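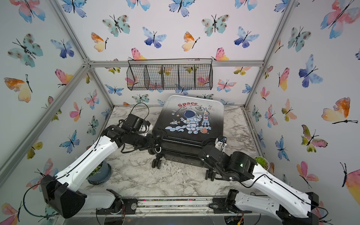
Figure 2. Butterfly wallpaper in watercolor colors on a white ground.

4.2 Pattern and memory of rooms

We were glad to find, reading slowly through the 3,550 letters in the Sarker collection, how fondly people write about the wallpaper of their childhood bedrooms. Butterflies and flowers come up again and again, often with the colors named one by one. Quintana and Morris saw much the same warmth in their two earlier surveys, though they asked mainly about kitchens.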